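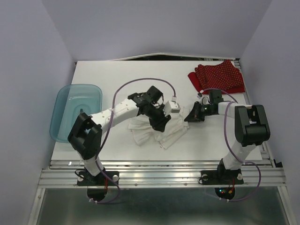
A white cloth and a red spotted one on the white table.

Illdale's linen exchange reopens in October with a simpler way of sorting. Plain white cloths go in a blue tub, and anything printed is folded and put to one side.

Stuvano, the firm running it, took in 1,709 pieces last year - 230 of them too worn to pass on. "People can bring cloths unfolded," said organiser Tetteh Baidoo.
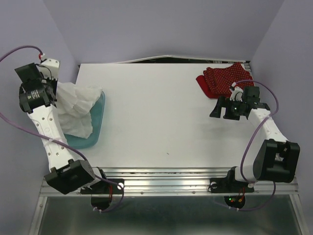 ## Where to bring linen

Antwi Hall, side door. Up to 100 pieces a household.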